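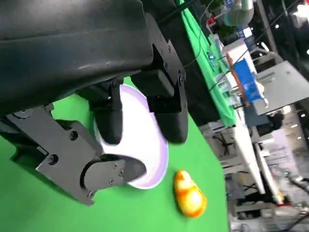 Plarnside Manipulation Group
Minutes of the project meeting, Apr 14, 2019

Present: Dorothy Marsden (chair), Keyvan Zarei, Jamie Kershaw, Sawsan Masri
Apologies: Mỹ Lương (written comments received, see item 3)
Minutes taken by: Jamie Kershaw

1. Minutes of the last meeting

Agreed with one correction. Under item 4, "Wainwright's method" should read "the Wainwright method". The set of labelling rules is named after the building, not a person.

2. Matters arising

The spare wrist camera mount has arrived and fits. Sawsan has printed the new sheet of start positions and put it in the shared folder. The old sheet should not be used.

The request to Onden for a second licence is still open. Dorothy to chase.

3. Plate grasping: results so far

Keyvan reported on the tableware set. There are now 3,073 labelled grasp attempts, all on the three-finger gripper with the wrist camera running. The question is whether the wrist view alone is enough to tell that a plate is slipping, before the force reading changes.

On the held-out set of 156 attempts the wrist-view model flagged a slip earlier than the force reading in 37 cases. In most of the others the two came so close together that Keyvan would not want to claim either way. He has not yet separated true slips from cases where the plate only turned in the grip and then settled. The meeting thought this should be done before any figure goes outside the group.

Sawsan asked how blurred frames were being treated. Keyvan said they are kept. An earlier version of the model was trained with them taken out and did worse on fast lifts. Dorothy was content with this but wants it written down in the method section, with the blur threshold that was tried.

Mỹ's written comments were read out. She thinks the labels for "rim contact" and "inside contact" are being mixed up when one finger presses on the inner face of a dish and another goes under the rim. She suggests labelling each finger separately. Keyvan agreed that the present single label loses this. Jamie pointed out that relabelling everything would hold up the next training run. Agreed to relabel the held-out set first and see whether the numbers move.

4. Clutter objects

There was some discussion of whether the small toys should stay on the table during plate trials. Jamie would prefer to clear them, as they get nudged and the start positions drift. Sawsan wants them kept -- the model has to cope with other things in view, and a white plate on a plain green surface is too easy. Dorothy agreed with Sawsan. Toys stay, and their positions are to be logged at the start of each run only.

The pale plates are harder to outline under bright light than the dark bowls. Keyvan will try a lower exposure on the wrist camera and compare one batch. No change to the room lighting for now.

5. Fluker software

The Fluker logger dropped the finger angles on two runs. Jamie traced it to the clock on the logging machine. It has been reset, and a check has been added to the start-up script. The two runs are to be marked as incomplete and left out of training -- they should not be deleted.

6. Write-up

Dorothy would like a full draft by October. Keyvan to lead on results, Mỹ on labelling, Sawsan on the set-up. Order of authors to be settled later.

7. Any other business

Gripper pads: Sawsan asked that anyone changing a finger pad enter it in the run log, with the finger number. Agreed.

Actions

DM -- chase Onden about the second licence
KZ -- separate slips from turns in the held-out set; exposure test on the wrist camera; note on blurred frames
ML -- draft rules for labelling by finger
JK -- mark the incomplete runs; relabel the held-out set once the rules are ready
SM -- add a finger pad column to the run log

Date of next meeting to be circulated by Dorothy.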